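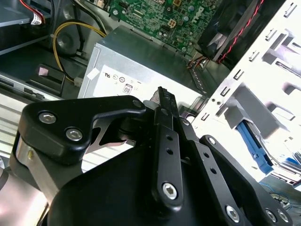
Thursday, May 24, 2018. Malau gripper kit, trial continued.

Really happy with this one so far! Long reach into the open PC tower this morning, down toward the power supply, and the narrow fingertip suits a crowded case. I like the ridged edge on it too. Gintarė wants the same reach tried at 128 mm opening before we say anything to Sorndale.
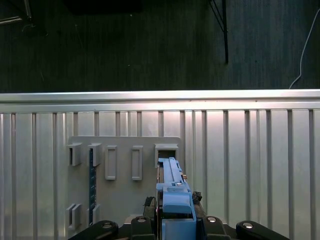 Bracket plate next, with the long blue finger – 100 tries planned, log goes in Kaisu's folder. Fifth bracket first, then the tall narrow ones.

To ask Malau: spare link screws, and is the March manual still the current one? Page 166 has the wrong torque table.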